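Blog > Bathrooms > Cleaning a black vanity top

About Archive Bathrooms Kitchens Subscribe

A black vanity top with a white sink

4/5/22

I spent most of today at the hall in Pritholm, and a good part of it went to one vanity. It's the black one with the dark marble-look top and the white basin. Black tops look great in a catalog. In daily use they show every water spot, every fingerprint and every streak you leave while trying to get rid of the first two.

I've cleaned this kind of top enough times now that I have a routine. It takes me 46 minutes if I do the cabinet front as well, less if I stick to the top and the basin. I start with the teal spray bottle, the one I keep for plain water with a little dish soap in it.
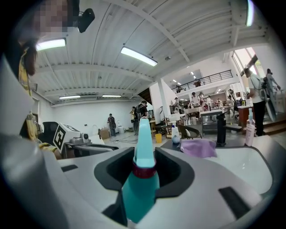

by Kubiak

The first pass is only meant to loosen things. I spray the cloth, not the counter, for the area around the faucet. Water that gets in under the base of a black faucet dries to a white ring, and the ring is a pain to get off later. For the open part of the counter I spray directly and wipe front to back in straight lines. Circles leave swirls on a dark surface, and you only see them once you're standing at the door with your coat on.

The basin comes second. I know people who do the basin first. I don't like it, because the crumbs and dust from the top end up in it anyway and then you're doing it twice. White glossy basins are easy. Soap, wipe, rinse, wipe.
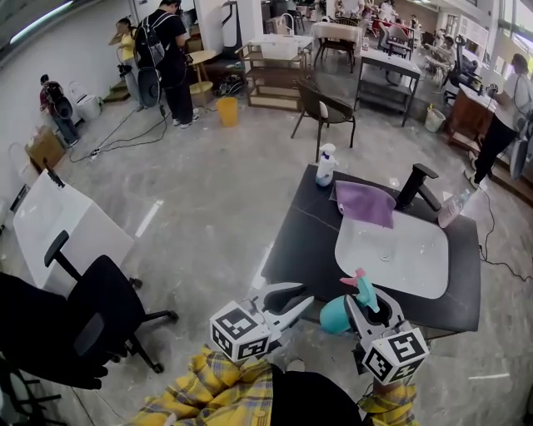

For the cloth I've settled on a folded microfiber. Folded in four you get eight clean sides, and I turn it whenever it starts to drag. I bought a stack of them at Skaltell in May last year, 22 in a pack, and most are still going. I wash them without fabric softener. Softener leaves something in the fibers that shows up as haze on anything black.

The faucet gets its own dry wipe at the end. Matte black finishes don't like anything acidic, so I keep vinegar away from them even when the limescale is bad. Warm water on a cloth, left wrapped around the spout for a while, does most of it. Whatever is left I go at with a fingernail through the cloth.

Light makes a difference too. At home my bathroom has one bulb over the mirror and I miss half the streaks. In a big room with long ceiling lights you can crouch a little, look across the counter and see all of it at once.
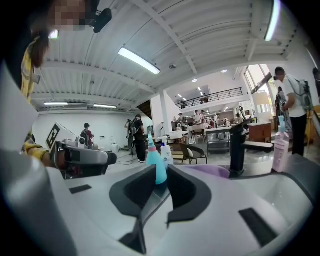 The hall, with the mezzanine behind the white column.

I did try a proper stone cleaner once, the Skunis one. It was fine. It smelled like oranges and it left a slight film that I had to buff off, so I went back to soap. If your top is real stone you may want to read up on sealing it first. I haven't had to, and I'm not going to give advice on it.

A few smaller things I do:

Put the bottles at the back left, so they're out of the way of the faucet lever.
Check the edges of the counter by hand. Dried soap is easier to feel than to see.
Hang the cloth somewhere to dry when you're done – a wet one left in a heap smells by the next day.

I forget the last one more often than I'd like.
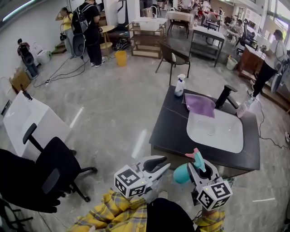

Black counter with the purple cloth at the back and the white spray bottle to its left.

The white cabinet across the room I'm saving for another day. White tops have a different set of problems, mostly yellowing around the drain and hair dye, and I want to try a baking soda paste on it before I write anything down. I also still need to replace the rubber gloves.

Contact | Copyright 2022 Kubiak | Back to top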